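The Commemorative Print Deserves a Proper Commission

Opinion
9/23/18

Each May the town of Telonlow holds its race meeting, and each May the organisers issue a poster for it. For most of the history of the event the poster was a working document: it gave the date, the order of the races and the price of admission, and it was pasted over when the meeting had finished. In recent years it has become something else. The poster is now issued as a signed art print in a limited edition, sold from a stand beside the paddock and afterwards by post, and many visitors regard it as the principal souvenir of the day.

This journal has no quarrel with that development. A well-made print is a better thing to take home than a plastic cup, and the practice has brought paid work to illustrators who would otherwise have had little connection with sport. Our concern is with the way such prints are commissioned. The present arrangements serve the artist poorly and the buyer only a little better, and the Telonlow meeting is by no means the worst offender.

The usual procedure is as follows. The organisers send a short written brief to several artists and invite each to submit a finished design. One design is chosen and paid for. The remainder are returned with a letter of thanks. For the most recent meeting, 44 artists sent in complete work and one received a fee. Whatever one thinks of the winning sheet, a great deal of skilled labour was given to the organisers without charge, and some of it was better suited to the occasion than the design that was printed.

It is sometimes said in defence of open submission that it allows unknown artists to be seen. There is some truth in this, and we do not wish to see every commission go to the same handful of established names. The difficulty is that finished designs submitted without payment are seen only by the selection panel. They are not exhibited. They are seldom discussed with the people who made them. An artist who spends three weeks on a drawing of horses at the turn learns, at the end of it, that the drawing was not required.

The Jirkberg regatta offers a more sensible model. There the organisers look at existing portfolios, draw up a shortlist of 5 artists and pay every one of them for a sketch. The selected artist is then paid separately for the finished work and retains the copyright, with the regatta holding a licence for the edition and for its own publicity. The cost of the additional sketches is modest when set against the sale of the prints. The sketches themselves are shown in the boathouse during the week of the races, where they attract a good deal of interest from visitors who have no intention of buying anything.

A second matter is the size of the edition. The word "limited" has a meaning, and buyers are entitled to rely on it. A run of 598 sheets, signed and numbered, is a limited edition if the screens are cleaned down afterwards and no further sheets are made. It ceases to be one when the same image reappears in the autumn at a smaller size, then as a card, then on a tea towel. We have no objection to tea towels. We do object to their being announced after the numbered sheets have been sold, at a price that assumed there would be none. The print studio Kolomix now sets out on the reverse of each sheet every other form in which the image may later be issued, and the statement takes up 4 lines of small type. Other studios could adopt the practice tomorrow.

The third matter is one of content, and here we accept that opinions will differ. The commemorative print has fallen into the habit of quotation. A line from a famous account of the event, or from a poem that mentions it, or from a song, is set in large letters across the sheet, and the drawing is arranged around it. At its best the result is excellent. The literary print is an old form, and a passage of good prose can give a draughtsman a great deal to work with: names, weather, the behaviour of crowds. At its weakest the words do all the work and the drawing is a border.

Lettering is part of the difficulty. It has become so common a form of decoration, on bags and cushions and clothing as much as on paper, that the eye passes over it without reading. 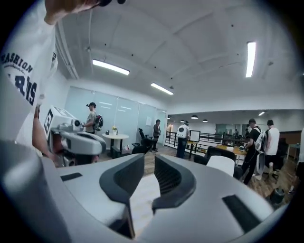
A white T-shirt with large dark navy lettering.

A single word in heavy capitals is effective on a garment, where it need only be noticed. A print that will hang on a wall for twenty years asks for more. The letters must be drawn with the same care as the figures, in a hand that belongs to the picture, and there must be a reason for the reader to return to them. Too many event prints are lettered at the last stage by someone other than the artist, in a typeface chosen because it was to hand. The Abou Zeid gallery, which has shown sporting prints for many years, declines to hang any sheet on which the text has been added without the artist's agreement. We think the gallery is right, and we would go a little further: the brief should state at the outset who is to draw the letters, and that person should be paid and named.

None of these proposals is costly. Payment for sketches, a plain statement of the edition and its uses, and proper credit for lettering would together add a small sum to the budget of a meeting such as that at Telonlow – less, we suspect, than is spent on bunting. The organisers have told this journal that next year's brief is already in draft and will follow the existing form. We would urge them to withdraw it while there is still time, and to write to the artists who submitted work this year with an offer to show the unused designs.

Visitors to the meeting have shown that they will pay a fair price for a good sheet of paper. The artists should be able to expect fair terms for making it, and the brief is the place to set them down.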